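Small group leader keeps skipping the hard passages — do I say something?

Asked by Nafula Shemweta, 17 April 2024
Filed under: Church life, Bible study

Hi all, longtime reader, first time posting. I've been in a Bible study group at my church since last August and I mostly love it. There are 11 of us, we meet at somebody's place, there's always too much food. 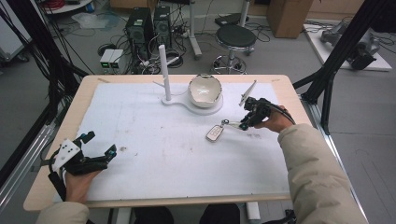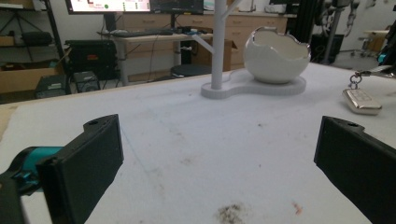
So my problem is our leader. She's kind and she works hard at this, but every time we get to a passage that's uncomfortable she slides right over it. We did Judges and went from Gideon to Samson like there was nothing in between (there is a lot in between!). Now we're in Luke, and last time we read the part about hating your father and mother, and she said "well, that's just how people talked back then" and moved on to prayer requests. I had a whole page of notes.

I grew up in a church where asking a question like that got you a phone call from the pastor, so maybe I'm touchy. But I'm 44 now and I'd like to read the whole book before I die. Two people in the group have told me privately they feel the same way. Do I talk to her, do I raise it in front of everyone, or do I let it go and read the hard stuff on my own?

Helju Laur

I led a group for a long time, so let me speak up for your leader a little. I skipped things too. It wasn't that I thought they were bad for people — I was scared someone would ask me something and I'd have no answer, and then what was I doing in that chair? One bad evening with an angry man and the book of Joshua and I was steering around everything for a year.

What helped was a woman who called me up and said, "Could I take the next chapter? I've been reading on it and I'd love to try." She didn't say a word about what I'd been leaving out. She did her chapter, it got messy, a couple of people disagreed pretty strongly, and everybody came back the next time. I relaxed a lot after that.

So I'd talk to her alone, and go with an offer. Tell her you have notes on the Luke 14 passage and ask for 20 minutes. Please don't do it in front of the group. And leave the other two out of it when you talk to her. "Some of us have been saying" is a terrible thing to hear when you're the one who cleans up for company every time.

If she says no, ask her why and really listen, there may be someone in the room having a hard time with their own parents and she knows it and you don't.

Kęstutis Petrauskas

find another church. if they skip Judges 19 they'll skip other stuff too. I left mine over over less than this and I don't miss it, except for the singing

Vaida Lukoševičius

I don't agree with Kęstutis, you said you mostly love it! That's worth a lot. I drove 60 miles round trip for a while to go to a group I only sort of liked.

We had the same trouble in ours and ended up with a second night, once a month, only for the passages people wanted to go back to. Four of us came at first. Nobody had to lead, we took turns reading out loud and then argued (nicely, mostly). The regular group stayed the way it was and our leader was fine with it, she even came to the one on Job. You already have two people who'd say yes, so you could start there. I'd tell your leader before you do it, though, so she hears it from you.

Also, keep your page of notes. I threw mine out from Ecclesiastes and I'm still mad about it.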